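Robot Software 2, Handout 5: Closing the fingers under software control
Notes by Hala Mansour, with corrections from Wafula Barasa (February)

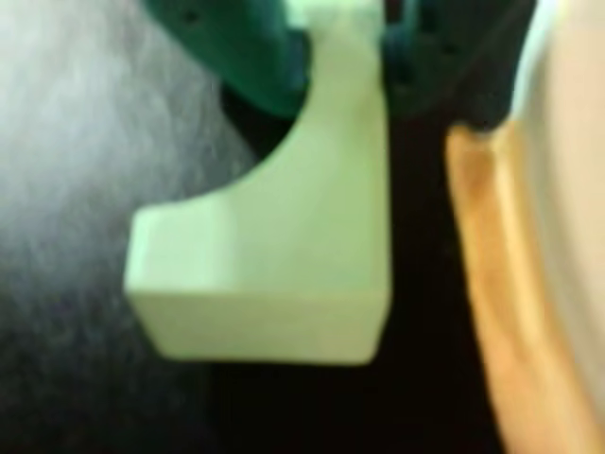

Last week we finished with the arm above the object and the planner reporting success. This handout covers the last part of the motion, from the pre-grasp pose to a held object. Most of the failed runs in the lab sheets fail in this part, so read it before you start Exercise 3.

1. The states

The grasp controller is a small state machine. We use five states: APPROACH, ALIGN, CLOSE, HOLD and ABORT. Each state has one exit condition for success and one timeout. If a timeout fires, the next state is always ABORT, which opens the fingers and backs the arm out along the path it came in on. Do not plan a new path out. The old one is known to be clear, and a new one started close to a rim can clip it.

2. What the wrist camera can tell you

At close range the wrist view is often blurred, and a printed finger can fill much of it. A pale finger against deep shadow gives a strong edge, so finding the finger is easy. Finding the object is harder. With a curved rim you may see only one short arc, and fitting a full circle to a short arc gives a poor centre. Take the centre from the overview camera and use the wrist view only to correct the sideways offset.

Mask out the finger before running the edge detector. The mask depends on how far the fingers are open, so store one mask for each of the 8 opening steps and pick the nearest.

3. The gap

Let g be the distance between the inside of the finger and the rim. In ALIGN the controller tries to make g equal on both sides. In CLOSE it brings g to zero. A dark strip between finger and rim means g is greater than zero in that view. The reverse does not hold: if the strip has gone, the finger may be touching or may simply be in front of the rim. Contact must come from motor current.

Current is read every 20 ms. Require three readings in a row above the threshold before moving to HOLD. One reading is not enough, as the motor also draws a peak when it starts.

4. Logging

The Dendier logger writes one line per state change. Manolis Sarantis has put a set of 563 recorded grasps in the course folder under "skukham". Use these to set your threshold before you book time on the arm. Files from the older Bundero driver have the current in a different column, see the readme.

Exercise 3

a) Draw the state machine with all timeouts.
b) Replay the recorded grasps and plot current against time for CLOSE.
c) Choose a threshold and give your reasons in 90 words or fewer.

Hand in to Ourania Giannakopoulos before the next lab. Section 2 will be needed again when we get to visual servoing.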